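Print this page
E-mail this to a friend

Library of Things turns one — and the shelves keep filling up!

August 2018

When the Codville branch opened its lending room last summer, the plan was modest: a few cake pans, a sewing machine, a telescope if we could find one. We did find one, and it has hardly been on the shelf since. The room now holds 280 items, and over the past year you borrowed from it 3370 times. We are thrilled, and a little out of breath.

The pasta maker from Gonetti is still the runaway favorite, with a waiting list that reaches into the fall. Close behind come the carpet cleaner, the ukuleles (all of them, every week) and the big canvas tent. Camping gear in general has taken off in a way we never saw coming, so we've added two more tents, a camp stove and a box of small things people tend to forget at home — lights, water bottles, rope, tent pegs. You can check out the whole box on one card for two weeks.
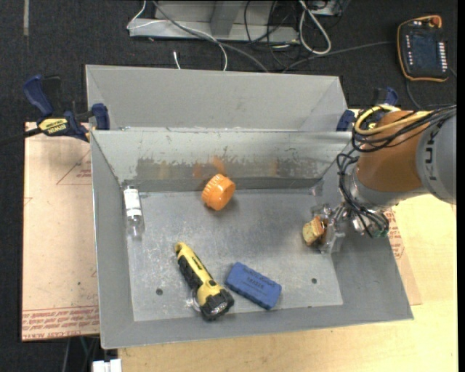 One borrower wrote on the comment sheet that she had put off camping with her kids for years over the price of the gear, and that two nights at the lake with a library tent had settled the matter: they're going again, and could we please get a bigger cooler? We can, and it's on order. Another family asked for snowshoes, and we're looking into those for December.

New this month is a loom, a tabletop Väisänen model that came to us through a generous gift along with a whole crate of yarn. It's easier than it looks! Drop-in weaving help will be held in the back room on the first two afternoons after it goes out on the shelf, and beginners are very welcome. There is also a Skestex fabric cutter for quilters, which several of you have been asking about since spring.

A few reminders. Items go out for two weeks and can be renewed once if no one is waiting. Please bring them back to the desk and keep them out of the book drop (the ukuleles especially). If something breaks, just tell us when you return it. We have 103 items on the wish list right now and room for more, so keep those suggestions coming. The sheet is on the clipboard by the door, and a borrower's card is free to anyone over 18 with a library card in good standing.

Print this page
E-mail this to a friend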